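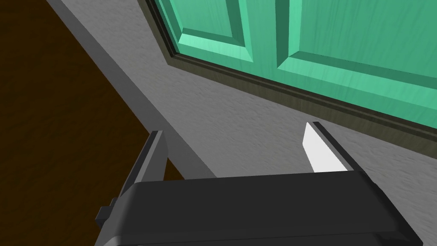
Grarkell wants you to watch all night again

Birthe Hallgrímsson has run the schedule at Grarkell for 14 years, and she is very keen on the word "event." The cable channel's newest one is an overnight run of the harbor-town drama Pleston, 33 episodes back to back, starting at 6 in the evening. I asked what made it an event and not a pile of reruns.

"It's the first time the early seasons have been shown in order," she said. Were they out of order before? "They were shown in a flexible order."

Arnel Barredo, who wrote for the show in its first 3 seasons, was less excited when I reached him by phone. He hadn't heard about the marathon. "Good for them," he said. "Do they have the ferry episode? They never have the ferry episode."

They don't. Hallgrímsson blamed a song in the wedding scene whose rights ran out, and said the channel was "still in conversation" about it. Barredo says he was told the same thing back when the DVDs came out.

Then there are the extras. Grarkell is promising new interviews between episodes, which sounds generous until you ask how long they are. "Short," Hallgrímsson said. "People want to get back to the story." Bent Kjærgaard, who played Sheriff Kallent, recorded his in a single morning in April. He told me he enjoyed it, mostly for the sandwiches.

"They asked if there'd be a reunion," Kjærgaard said. "I said I'd do it. I always say I'd do it. I've never seen a script."

Hallgrímsson wouldn't say if one exists. She did say that strong ratings "would be noticed," and when I asked by whom, she went back to talking about the ferry.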